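Cuaderno de laboratorio, Jalteck, célula simulada 3
Octubre, entrada de las 16:40

Asunto: pérdida de bandeja con la pinza derecha en simulación y límite de fuerza que no actúa.

Se repite el fallo en el entorno Juvenley con la versión del controlador que entró en la rama principal. El brazo llega a la bandeja, el planificador da el agarre por bueno y, en algún punto de la retirada, el contacto desaparece del registro sin que se dispare ninguna alarma. Dejo las vistas de la cámara de muñeca derecha. La primera tiene la bandeja a la altura de la punta del dedo izquierdo; en la segunda no hay nada entre los dedos.

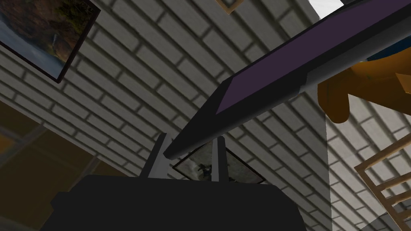
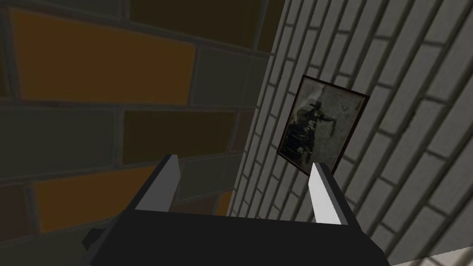 ¿Por qué el supervisor no detuvo el brazo al perderse el contacto?

Porque el estado "agarrado" se fija una sola vez, al cerrar la pinza, y no se vuelve a evaluar durante el movimiento. La condición de parada compara la fuerza medida con el máximo permitido, nunca con un mínimo. Una fuerza cero cumple el límite y el supervisor la acepta.

Condiciones de la prueba

Paso de simulación sin cambios respecto a la campaña anterior. Controlador de pinza Plollar, modo fuerza, consigna fija. Planificador de trayectorias Yordanov con los márgenes por defecto. Sin ruido añadido en los encoders. Lancé 10 repeticiones con la misma semilla de escena y variando únicamente la semilla del planificador. El fallo sale en 3.

En las 3 el registro sigue el mismo orden:

16:02 en la primera, cierre ordenado y confirmado.
Fuerza de contacto por encima del umbral de cierre durante 800 ms.
Caída a cero en un solo paso, sin rampa.
El brazo continúa hasta la posición de depósito y abre la pinza.
La tarea termina con código de éxito.

Lo último es lo más grave. El código de éxito depende de la posición final del efector y del estado "agarrado", que ya no es válido. Hay que revisar las campañas anteriores que usaron el mismo criterio. Hasta entonces no citar la tasa de éxito de esta tarea en ningún informe.

Lo que he descartado

Fricción. Subí el coeficiente en las almohadillas y la frecuencia del fallo no cambió. Restaurado al valor original.

Masa de la bandeja. Coincide con la ficha. El centro de masas está bien colocado en el modelo; lo comprobé dejándola caer sobre el canto y mirando el giro.

Tiempo de cierre. Alargarlo retrasa el fallo pero no lo elimina. También restaurado.

Lo que sospecho

La malla de colisión de los dedos no coincide con la malla visual. Con la vista de depuración activada, la punta del dedo izquierdo queda más corta en colisión que en visual. Si el planificador elige un agarre en el extremo, el contacto real se reduce a una arista y basta una rotación pequeña de la muñeca para perderlo. Encaja con que el fallo dependa de la semilla del planificador y no de la fricción.

Pendiente de confirmar. La malla de colisión se simplificó hace dos versiones para ganar velocidad y no encuentro ninguna nota sobre la tolerancia usada. El archivo tiene 3,000 triángulos en la versión antigua. Volver a cargarla es sencillo, pero la célula deja de correr en tiempo real.

Implicación para la célula física

El supervisor de la célula física comparte código con el simulado. La misma condición de fuerza máxima sin mínimo está allí. He dejado bloqueada la tarea de bandejas en el equipo real y puesto la etiqueta en el armario de control. No retirar el bloqueo por ir justos de plazo. Una bandeja que cae fuera de la zona de depósito puede acabar en el pasillo, y el escáner de suelo no cubre caídas desde esa altura.

El paro de emergencia y el vallado no están afectados. Los probé antes de bloquear la tarea y responden.

Cambios hechos hoy

1. Evaluación continua del contacto durante todo el transporte, en rama aparte.
2. Parada controlada si la fuerza baja del umbral mínimo. El umbral es provisional, copiado del de cierre, y seguramente es demasiado alto para piezas ligeras.
3. El código de éxito exige ahora que la bandeja esté dentro de la zona de depósito, leído de la pose del objeto.

Con 1 y 2 activos repetí las semillas que fallaban. El brazo se para en todas. La bandeja se sigue perdiendo, como era de esperar, porque la causa no está tocada. El punto 3 compila, sin probar.

Pendiente

Recargar la malla de colisión antigua y repetir con las mismas semillas.
Pedir a Yordanov el parámetro que penaliza agarres en punta; la documentación lo menciona sin dar el nombre.
Registrar la fuerza por dedo. Ahora se guarda la suma y no se distingue cuál de los dos pierde el contacto primero.
Ajustar el umbral mínimo con la pieza más ligera del catálogo.

Registros guardados en la carpeta de la célula, subcarpeta perdida_bandeja. No borrar los de las repeticiones correctas, hacen falta para comparar.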